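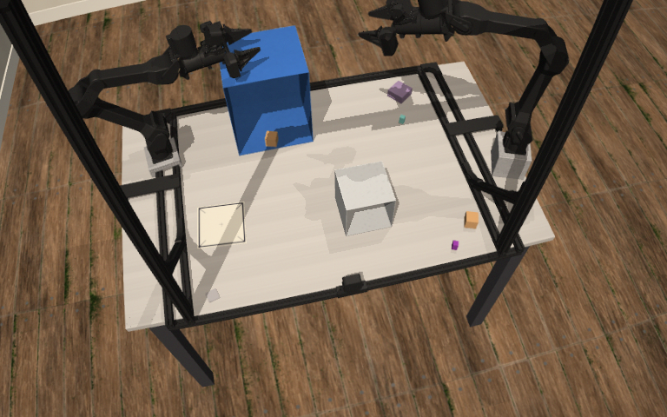
Stoltley built Tulter for people who would like to crash a robot without buying one first. The practice bench is all software: two black arms, a tall blue box, a smaller white one and a handful of cubes to fret over. A seat costs $36 a month, and the first four lessons are free.
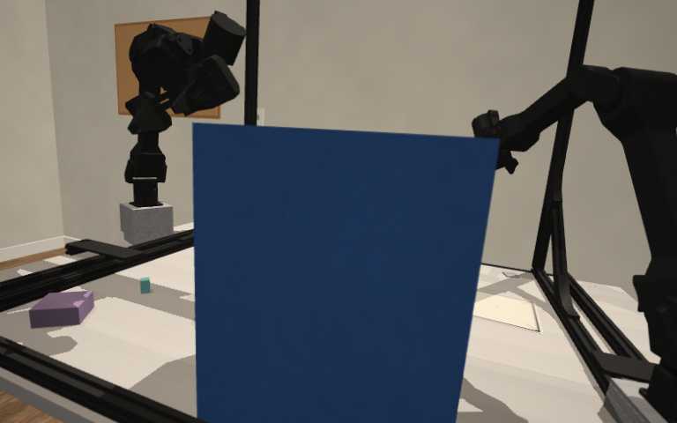 Lurdes Magalhães puts every new hire at Mota through it. "They're very brave with arms that don't exist," she says. The real ones get a gentler touch – most days.

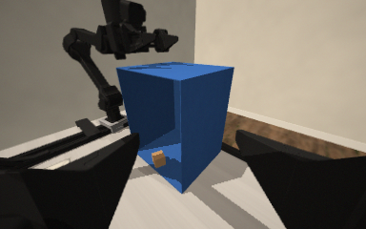
The fine print

The manual runs to 193 pages, and undo is on page 2. I started at page 4 and spent an evening regretting it.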